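Assembly cell faults: frequently asked questions

These answers cover the grip fault that stopped the two-arm assembly cell at Celton in January. They are meant for operators and for anyone who has to restart the cell.

What happened?
The right hand stopped partway through a run with code 615 on the controller. The code means the finger position and the finger current no longer agree. The arm held where it was, and the program did not move on to the next part.

Did the arms hit each other?
No. The log shows no contact between them. The left arm was waiting for its turn and held its position as well.

Which parts does this affect?
Mostly the round ones. The job uses blue pegs, cylinders and a disc-shaped part on a white board, and the fault came up most often when the right hand had to close around something round.
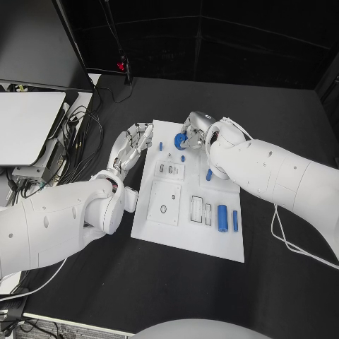
A square or flat part gives the fingers two clear faces to stop against. On a round one they can settle a little differently each time, and the old current limit left no room for that.

What was the cause?
A worn tendon in one finger of the right hand. Groketti rates it for 4000 cycles between checks, and ours had gone past that. The counter had been reset by mistake during a software update.

Can I clear the code and carry on?
Once, yes. If 615 comes back within 5 minutes, stop the cell and call maintenance - do not keep clearing it.

Can I take a part out of the hand myself?
Only with the drives off. The fingers can still close while the code is showing. Press the stop button, wait for the drives to drop out, then reach in.

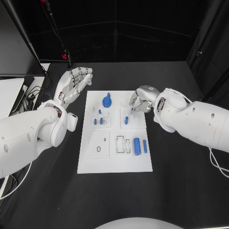

Jozef Van Hecke

Has it been fixed?
The tendon was replaced and the current limit reset. We then ran 96 pick attempts on the board without the code coming back. The counter is now saved before each update.

Who do I report it to?
Maarten Van den Broek in maintenance. Give him the code, the time and the part the program was working on.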